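The man from Stasonex had promised the well would come in at 171 feet, and Catinca Stoica had written the number on the back of her hand so he would see her do it.

By November he was at 233 and asking for more pipe.

"Limestone," he said. He said it the way her uncle used to say "the government."

She had bought the place outside Weslow for the price of a used truck, and people in town had been kind about it, which worried her. The clerk had shaken her hand twice. The old owner, Gounder, left her a drawer of keys that fit no lock on the property and a map with a blue line across the back field, marked "stream." She had walked that line four times. Her boots came back dusty.

"How much have I paid you so far?" she asked.

He looked at his clipboard longer than a number needs. "Three thousand, eight hundred fifty-four."

"And the quote was 4,000."

"The quote was an estimate." 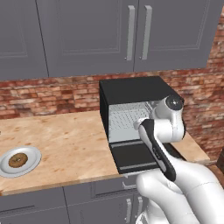
Page last changed: November, 6:40 p.m.

She went inside and put the kettle on with store water. Her sister called from Kamadport and wanted to hear that it was beautiful out there. Catinca said the sky was large.

"Is there water yet?"

"There's a man who says there is."

"Well, do you believe him?"

Through the window she could see him crouched by the rig with his ear turned to the casing, like a doctor on television. He stayed that way a good while. Then he stood up and waved both arms at the house.

"He's waving," she said.

"Catinca! That's good, isn't it?"

She watched him some more. He could be waving about water. He could be waving about pipe. She turned off the burner, found her coat, and took the checkbook out of the pocket and left it on the counter before she opened the door.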